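Home Issues Current Archive Submit Search

4. The round hanger and what people do with it

I came to this part of the study a little sideways. Qiuyue Lei and I had set out to write about folding, and we had a pile of diary entries from households in Bunderville to work through - 2,107 entries in all, kept by 63 households through September. Folding was in there, sure. But people kept wandering off the subject to complain about socks! Where they hang them, who hangs them, why the second one is never next to the first. So we gave small items a section of their own, and I'm glad we did.

The piece of equipment that comes up most often is the clip hanger, the kind with one hook at the top and a ring of little clips underneath. Our diarists had all sorts of names for it (the octopus, the spider, the sock wheel). We call it the round hanger all the way through, even though plenty of them are closer to an oval. In Figure 4 the hook goes over the bar of a wooden rack, which is how we set it up in the Gerkow room as well as in the home visits.

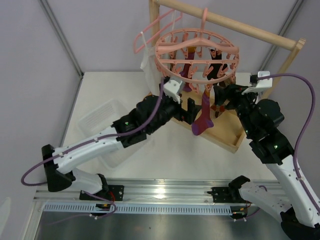 Figure 4. Round clip hanger with socks, hooked over a wooden rod. The nearest sock is maroon with an orange-brown cuff.

Now, a sock can go on a clip in two ways, by the cuff or by the toe, and people have feelings about this. Cuff people told us the clip leaves a dent and they want the dent where the shoe or the trouser leg will hide it. Toe people said the cuff is the stretchy part and you shouldn't pull on it. I'm a toe person myself and was a bit put out to learn I'm in the minority. Jianhua Ding, who coded the diaries with us, sorted the entries into cuff, toe and "whatever I grab," and that last group was bigger than either of us had guessed.

Color matters more than I would have thought. A sock with a heel or toe in a second color gets matched faster, and several diarists said they now buy that kind on purpose. One wrote that she hangs plain black socks last, "when I've given up for the day," and pairs them only when somebody needs a pair. We did wonder if the ring shape makes matching harder than a straight line would, seeing as the two halves of a pair can end up on opposite sides. The diaries don't settle it. People who own both kinds were split, and most of them blamed the light in the laundry room anyway.

4.1 Sharing the rack

The second thing we looked at was what else goes on the same bar. A round hanger is wide, and whatever hangs next to it has to put up with being bumped. Our diarists mostly gave the neighboring spot to something light with straps or a narrow neckline. Heavy things, jeans and towels above all, went to the Stedovel line outdoors or over a door.

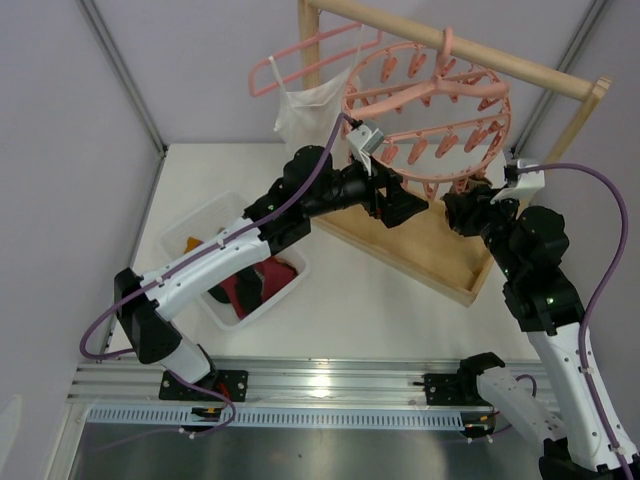

Figure 5. Wooden drying rack with the round hanger and, to its left, a flat pink hanger holding a white camisole-like garment.

Strappy tops got their own little storm of comments. On an ordinary hanger the straps slide off, so people twist them, knot them or clip them, and one household (the Jin diary, which I could have read for another 200 pages) uses clothespins pinched from a board game. Hangers with a closed shape got kinder reviews, although a few people found them fiddly to load.

Racks with a tray at the bottom were a favorite too. We'd assumed this was about drips, but the entries talk mostly about dropped things: clips that pop off, single socks, a button. "It lands in the tray and I deal with it later" is how one diarist put it, and later could mean up to 2 weeks.

I should say that all of this is self-report. We asked people to write entries while hanging, and a good many clearly wrote them in bed. Where a diary and a home visit disagreed we went with the visit, and we marked those cases in the coding sheet. Section 5 picks up the folding again.

Contact the editors | Copyright and permissions | Back to top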